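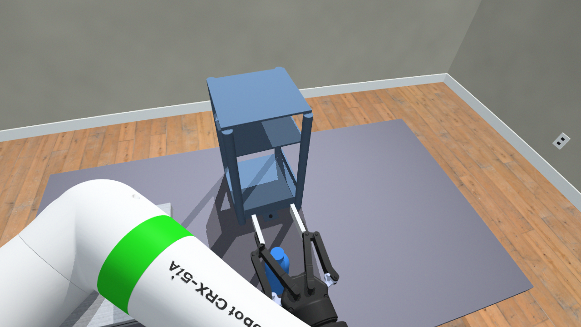
Remote Usability Sessions: Frequently Asked Questions

For teams commissioning moderated testing of a web site or app through Flatetti.

What is a moderated remote session?
One participant works through a set of tasks on your site while a moderator listens and asks follow-up questions. Both share a call. The participant's screen and voice are recorded. Webcam recording is off unless the project lead turns it on in Project Settings.

How is this different from a survey?
A survey collects what people report. A session records what they do on the page, including wrong turns and abandoned forms. Many clients run a survey first and use the answers to write the tasks.

Who writes the discussion guide?
Your moderator drafts it from the intake form. Send changes to Hongmei Kang by noon on the Wednesday before fieldwork. After that the guide is locked, apart from fixes to broken links.

Can we test a prototype?
Yes. Clickable prototypes work if they open in a standard browser without a login. For password-protected builds, supply one test account per participant. Shared accounts carry over cart contents and search history between sessions.

How do observers join?
Observers use the Mastside viewing link, which is separate from the participant link. It is view-only and muted. Questions for the moderator go in the observer chat – the participant does not see it. The limit is 100 observers per project.

What happens if a participant does not show up?
The moderator waits 10 minutes, then calls the standby participant. Every project includes 2 standbys at no added charge.

How large are the recordings?
Plan for 900 MB per session at the default setting. Files can be downloaded from the Recordings tab until the project is closed.

Are transcripts included?
Yes, in English. Transcripts in other languages are quoted separately. Names and e-mail addresses are removed before delivery – company names are left in unless you ask otherwise.

Can we reuse clips in a presentation?
Internal use is covered by the standard consent form. Public use, including conference talks, needs a second form signed by the participant. Asmaa Radwan handles these requests.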